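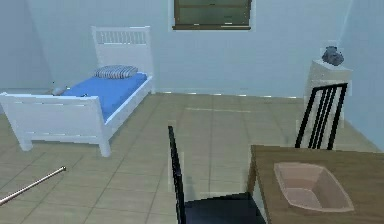 Zirside household demos - README

Hi, and thanks for downloading. I put this set together at Quintana over the winter, mostly by driving a simulated robot through household chores by remote control, and I'd like you to get some use out of it before you find all the rough spots yourself.

What's in here

Everything was recorded in simulation. I steered with the Brustard hand controllers, 2 of them, one for the base and one for the arm. Each episode folder has the video, the joint readings, the gripper command and a plain text line with the instruction I was trying to follow. There are 6 task families, and the folder names should make sense without a lookup table (tell me if they don't!).

Views are stored separately, so you can load only the ones you want. Some are looking out over a room and some are from on board the robot. Please don't assume the gripper is in every view, plenty of them never see it.
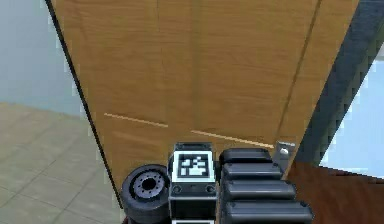 Steering close to furniture is where I was slowest, and it shows in the timing. I'd creep in, stop, nudge the wrist, stop again. With a big wood panel filling most of the view, I'd look for some small thing to line up on, like the silver-grey bracket at the lower right with the round screw head in the middle, and compare the black finger segments against that. The square marker on the wrist block is handy too if you want to check your own pose estimates. I left all my pauses in. If you train on raw timing you'll get a robot that dithers like me, so there's a flag called trim_idle in the loader - I'd switch it on.

Things to know

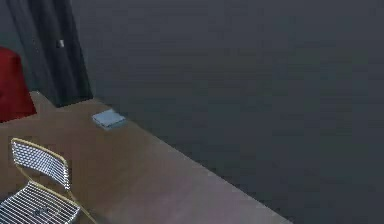 Quiet stretches at the start of an episode are normal. I don't cut them, and the clock starts when recording starts, so don't read a slow opening as a failed take. Failed takes are labeled by me, by hand, after watching them back. When I couldn't make up my mind I used "unsure" and moved on.

Depth is missing from 3 episodes. I found out in December, much too late to record them again, and they're listed in missing_depth.txt.

Getting started

Unzip, point the loader at the top folder, and run the check script first. It needs the Jukosport reader, version 2 or later. Older ones load the video fine but swap the left and right wrist readings, and that cost me a whole Wednesday.

Bug reports are welcome in the issue tracker. Please include the episode folder name and the view you were looking at.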